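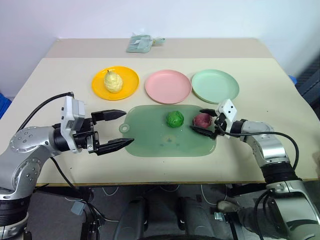
I bought Sumathi Iyengar's introduction to study design in June and read it over two weeks. The first 7 chapters cover bias, sampling and control groups in plain terms, with short case studies from nutrition research. Chapter 15, on stopping trials early, is the best part. The statistics sections are thinner, and the index misses several key terms. I would still give it to a first-year student. I paid for my own copy and don't know the author or Orside, the publisher.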